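How Do You Teach a Robot to Stack Blocks?

You learned to stack blocks when you were very small. Maybe you watched someone do it, or maybe you just tried until the tower stayed up. A robot can learn from being shown too, but the showing takes longer and it has to be done in a special way.

A robot arm has joints, like your shoulder, elbow and wrist. Each joint has a motor, and each motor can tell the computer how far it has turned. At the end of the arm is a gripper. Many grippers have 2 fingers that open and close, a bit like the tongs you use for salad.

Showing by hand

The first way to teach a robot is to take hold of its arm and move it yourself. The motors are set so that they go easy and let you push. You guide the gripper to the block, close it, lift, carry, lower and let go. All that time the computer is writing down the angle of every joint, many times a second.

At Festside, a small workshop in Carnthorpe, new teachers start with this way. It feels natural, and you can learn it in a morning. It has one problem. Your own arms and hands get in front of the robot's cameras, so the robot sees a lot of you and not so much of the block.

Showing by remote control

The second way is to stand or sit back and drive the robot. Some people use a game controller. Others hold a small copy of the robot's arm, and when they bend the copy, the real arm bends the same way. This is called teleoperation. "Tele" means "far away," even if the person is only a few steps from the table.

Remote control is harder at first. You can't feel how hard the gripper is squeezing, so people squash things or drop them. Soft foam blocks are good for practice.

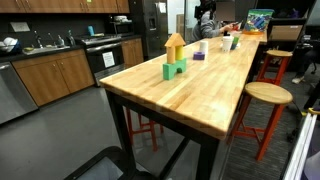

Themba Shabalala says the roof is the piece that beginners rush. They are pleased to have come so far, they open the gripper while the block is still a little too high, and it tips. He tells them to lower it until it touches, wait, and only then let go. A robot copies what it is shown, he says, and if you show it rushing, it will rush.

One turn at the task, from start to finish, is called a demonstration. A single demonstration isn't enough. If the robot only ever sees the block in one spot, it may reach for that spot even when the block has been moved. So the teacher does the task again with the blocks in new places - a bit to the left, a bit farther back, turned around. For one stacking task the Festside team recorded 261 demonstrations.

What happens next?

The recordings go into a computer program. It looks at what the cameras saw and what the arm did, and it searches for patterns that link the two. This is called training, and it can take hours. Then the robot tries the task with no one driving, and the teachers keep notes on where it goes wrong. If it keeps missing the arch, they record more turns with the arch.

Try it at home

You need a partner, 5 blocks and a scarf. Your partner wears the scarf as a blindfold and is the robot. You are the driver. Use only words like "left," "down," "open" and "close" to help your robot build a tower. Then swap places.

Words to know

Gripper: the part of a robot that holds things.
Joint: a place where the arm bends or turns.
Teleoperation: driving a robot from a distance.
Demonstration: one recorded turn at a task.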